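# Galar G2 – Parallelgreifer mit Handgelenkkamera, Bausatz für Werkstatt und Heimlabor

Elektrischer Zweifingergreifer für kleine Tischroboterarme. Lieferung als Bausatz oder als Satz ohne Druckteile. Der Greifer entstand in der Gemeinschaftswerkstatt Vustgate und wird dort auf drei Armen der Baureihe Bonda betrieben. Konstruktion und Firmware: Heikki Oksanen. Stand dieser Seite: 4. August 2023.

## Einsatzbereich

Der G2 ist für leichte Gegenstände auf einer ebenen Arbeitsfläche ausgelegt: Handwerkzeug, kleine Gehäuse, Stifte, Instrumente mit schlankem Schaft. Er ist kein Industriegreifer. Eine Sicherheitsbewertung nach Maschinenrichtlinie liegt nicht vor, der Betrieb neben ungeschützten Personen erfolgt auf eigene Verantwortung. Für Lebensmittel, medizinische Anwendungen am Menschen und sterile Umgebungen ist der Greifer nicht vorgesehen.

Der Flansch passt ohne Adapter auf Bonda-Arme ab der zweiten Ausführung. Für andere Arme liegt die Flanschzeichnung als STEP-Datei bei. Wer einen eigenen Adapter druckt, sollte die Plattenstärke nicht unter die Vorgabe der Zeichnung setzen, sonst stehen die Zylinderschrauben auf der Kabelseite über.

## Technische Daten

| Merkmal | Wert |
|---|---|
| Bauart | Parallelgreifer, zwei Finger |
| Antrieb | Bus-Servo, Zahnstange beidseitig |
| Masse ohne Kamera | 400 g |
| Farbe der Finger | dunkelgrau |
| Greifbeläge | schwarz, Kreuzmuster, gesteckt und verklebt |
| Positionsvorgabe | 0 bis 255, ein Byte |
| Kraftvorgabe | 0 bis 255, ein Byte |
| Zykluszeit der Regelung | 40 ms |
| Versorgung | 12 V Gleichspannung |
| Schnittstelle | serieller Bus, halbduplex |
| Kamera | USB, Halter am Handgelenk |
| Artikelnummer Bausatz | 1194 |

Die Positionsvorgabe 0 entspricht vollständig geöffnet, 255 vollständig geschlossen. Die Zuordnung zum Fingerweg ist nahezu linear; an den Enden weicht sie wegen des Zahnspiels ab. Für reproduzierbare Öffnungsweiten empfiehlt sich eine eigene Kennlinie pro Greifer.

## Lieferumfang

- Servo mit montiertem Ritzel
- zwei Zahnstangen, Stahl, gehärtet
- zwei Linearführungen mit Wagen
- Druckteile: Grundkörper, Deckel, Finger links und rechts, Kamerahalter
- Greifbeläge, ein Paar plus ein Ersatzpaar
- Kameramodul mit Anschlusskabel
- Schraubensatz, Innensechskant
- Buskabel mit verriegelbarem Stecker

Netzteil, Busadapter und Arm sind nicht enthalten. Die Variante ohne Druckteile enthält alle übrigen Positionen und die Druckdateien.

## Mechanik

Beide Finger laufen auf getrennten Wagen und werden über ein gemeinsames Ritzel gegenläufig bewegt. Die Mitte bleibt dadurch über den gesamten Weg erhalten. In der ersten Ausführung waren die Finger an Hebeln geführt; beim Schließen wanderte die Spitze nach vorn, was bei flach liegenden Teilen regelmäßig zum Aufsetzen auf dem Tisch führte. Der G2 hat dieses Problem nicht mehr.

Die Finger sind aus glasfaserverstärktem Polyamid gedruckt. PETG funktioniert ebenfalls, gibt unter hoher Kraftvorgabe aber sichtbar nach. PLA ist für den Grundkörper zulässig, für die Finger nicht.

Die Greifbeläge sitzen auf den Innenseiten der Finger. Das Kreuzmuster ist fein genug, um auch an schmalen Schäften mehrere Kanten anliegen zu lassen. Der Belag ist ein Verschleißteil. Staub und Hautfett werden mit Isopropanol und einem fusselfreien Tuch entfernt; Aceton greift den Kleber an.

## Kamera und Sichtfeld

Der Kamerahalter ist starr mit dem Handgelenk verbunden und macht jede Drehung des Greifers mit. Die Finger ragen vom unteren Bildrand ins Bild. Das ist so gewollt: Bei der Ausrichtung über einem Gegenstand dienen die Fingerkanten als Bezug, und eine verstellte Kamera fällt an der geänderten Fingerlage sofort auf.

Das Objektiv hat einen festen Fokus. Es wird bei der Montage auf den Arbeitsabstand eingestellt und mit einem Tropfen Sicherungslack fixiert. Die Belichtung sollte manuell gesetzt werden. Die Automatik regelt auf hellen Tischplatten so weit herunter, dass dunkle Belagflächen keine Zeichnung mehr haben.

Glänzende Metallteile bleiben auch bei fester Belichtung schwierig. Deckenlicht erzeugt auf Edelstahl harte Reflexe, die je nach Armstellung wandern. In Vustgate hängt über Tisch zwei eine Leuchte von Aaltonen mit Streuscheibe, das hilft deutlich. Ein Polfilter vor der Kamera brachte wenig und kostete Licht.

## Montage

1. Linearführungen auf den Grundkörper setzen und nur leicht anziehen. Wagen mehrfach über den gesamten Weg schieben, dann die Schrauben von innen nach außen festziehen.
2. Zahnstangen einlegen. Die Markierungen an beiden Stangen müssen zum Ritzel zeigen und sich gegenüberliegen.
3. Servo über das Konfigurationsprogramm auf Position 0 fahren, erst danach das Ritzel in Eingriff bringen.
4. Finger anschrauben. Die Belagflächen müssen im geschlossenen Zustand auf ganzer Länge anliegen. Ein Papierstreifen zwischen den Belägen darf sich an keiner Stelle leichter herausziehen lassen als an einer anderen.
5. Deckel aufsetzen, Buskabel durch die Zugentlastung führen.
6. Kamerahalter montieren und Kabel in zwei Bögen zum Handgelenk legen. Zu kurz verlegte Kabel reißen bei Drehung des letzten Gelenks aus dem Stecker.

Der Servo darf nicht von Hand über die Finger verdreht werden, solange Spannung anliegt.

## Ansteuerung

Die Firmware erwartet Position, Geschwindigkeit und Kraft als je ein Byte. Zurück kommen Ist-Position, Motorstrom und ein Statusbyte. Ein Python-Modul liegt bei und läuft unter Linux ohne weitere Treiber.

```
from galar import G2
g = G2("/dev/ttyUSB0")
g.move(position=0, speed=120, force=60)
g.wait()
```

Bleibt die Ist-Position vor dem Sollwert stehen und liegt der Motorstrom über der Schwelle, meldet das Statusbyte einen Kontakt. Bei sehr dünnen Teilen ist diese Meldung nicht zuverlässig, da der Unterschied zum leeren Greifer im Zahnspiel liegt. In diesem Fall ist das Kamerabild heranzuziehen.

## Anwendungsbeispiel: Instrumente im Etui

Als Prüfaufgabe für schlanke Metallteile dient ein aufgeklapptes Etui mit Reißverschluss. Sonde und Skalpellgriff stecken unter einem durchsichtigen Halteband und liegen fast parallel. Die Aufgabe stellt drei Anforderungen zugleich: eine Ausrichtung längs der Schäfte, eine geringe Höhe über dem Futter und eine Auswahl zwischen zwei dicht benachbarten Teilen.

Angefahren wird mit offenen Fingern unterhalb des Haltebands. Mit voller Öffnung passen beide Instrumente zwischen die Beläge. Vor dem Zugriff auf ein einzelnes Teil muss die Öffnung daher verkleinert und der Greifer seitlich versetzt werden. Das Band selbst ist für die Bildauswertung ungünstig: Der Kunststoff wirft Falten und spiegelt, eine Kantenerkennung liefert dort viele falsche Treffer. Der Suchbereich wird besser auf die unteren Schaftabschnitte begrenzt.

Klingen werden für diese Aufgabe grundsätzlich nicht eingesetzt.
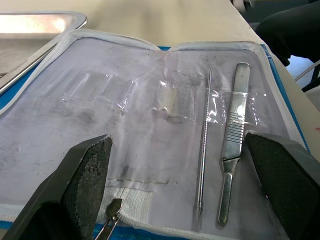 ## Wartung

- Führungen alle 40 Betriebsstunden reinigen und mit Kriechöl benetzen. Kein Fett, es sammelt Druckabrieb.
- Schrauben der Finger nach der ersten Betriebswoche nachziehen.
- Beläge tauschen, wenn das Muster in der Mitte nicht mehr fühlbar ist. Alten Kleber vollständig entfernen.
- Nach jedem Belagtausch die Nullposition neu einlernen (`g.home()`).

## Bekannte Einschränkungen

Firmwarestände vor Juli melden nach einem Spannungseinbruch die alte Position weiter, bis ein neuer Fahrbefehl kommt. Aktualisierung über den Busadapter, die Datei liegt im Download-Bereich.

Die Nullposition verschiebt sich bei Polyamidfingern mit der Luftfeuchte geringfügig. Für Greifaufgaben ist das ohne Belang, für Messaufgaben ist der G2 nicht geeignet.

Ein gemeinsamer Busstrang mit den Armgelenken ist möglich – bei langen Leitungen kommt es dann aber zu Aussetzern in der Rückmeldung. Ein eigener Adapter für den Greifer behebt das.

## Ersatzteile und Bezug

Finger, Beläge und Zahnstangen sind einzeln erhältlich. Bei der Bestellung bitte die Ausführung angeben, sie ist auf der Innenseite des Deckels eingeprägt. Finger der ersten Ausführung passen nicht auf den G2. Abholung in der Werkstatt Vustgate nach Absprache, Versand als Paket. Technische Rückfragen bearbeitet Heikki Oksanen; hilfreich sind dabei der Firmwarestand und ein Mitschnitt der Busdaten.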